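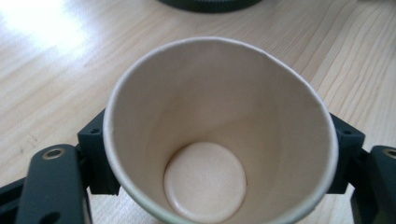
An empty paper cup over a pale wooden tabletop.

The woman who runs the Magalhães coffee counter in Gresside has a habit of answering a question by first making you a drink. I had come to talk about her 20 years behind the same short stretch of counter, and it was a good while before I got to ask anything at all, because there was a line, and then there was a delivery, and then there was a man who wanted to know whether the almond cake had almonds in it.

"It does," she told him, very kindly. "A lot of them."

She grew up over in Plillimness, where her parents kept a small grocery, and she says the thing she remembers best is the smell of the bean grinder that stood by the door. It was loud and it frightened the dog. Her father let her turn it on for customers if she had finished her homework, and by her own account she was a much better student in the years when that rule was in force.

"I never thought of it as coffee, really," she says. "It was just the sound of people coming in. Somebody would come in, the grinder would go, and my mother would start talking. I think I went into this business for the talking."

She didn't go into it right away. First came a long spell in the office at Trukstead, the moving company, where she booked vans and soothed people whose sofas had gone to the wrong town. She liked it more than she expected to. When the little space in Gresside came up for rent she was past 30, with a steady paycheck and a good chair, and most of her family thought she ought to stay in it.

"My aunt cried," she says, laughing. "She cried at the lunch table. And then she lent me 4,000 dollars, still crying, and told me not to tell my uncle. So I suppose I can say it now, he's been gone a long time, bless him."

The first winter was hard. She opened in October, which she wouldn't recommend to anyone, and there were mornings when the only customer was the mail carrier coming in to get warm. She baked too much and ate what was left over. She tried soup, and gave up on soup. What turned things around, she thinks, was the bus stop moving to her side of the street - nothing she did herself, although she did write the town a letter, and then another one, and possibly a third.

These days the regulars come in waves. There are the early ones who don't want to be spoken to, and she is careful with them. Then come the parents after school drop-off, and then the long slow middle of the morning, her favorite, when the retired teachers take the window and argue over the crossword. She knows who is waiting on test results and who has a new grandchild, and she keeps most of it to herself.

"People think you need a good memory," she says. "You need to look up when the door opens. I tell every kid who works for me the same thing. The milk can wait two seconds."

I asked whether she had thought about stopping. She wiped down a part of the counter that seemed perfectly clean to me and said that her knees had thought about it. Her niece has been learning the books, and has ideas - evening hours, a proper sign, sandwiches. The sandwiches are under discussion. The sign has been agreed to, so long as the name stays the same.

"It was my mother's name," she says. "She'd have liked to see it up there bigger."

Then the door opened, and she looked up.

Nov 30, 2023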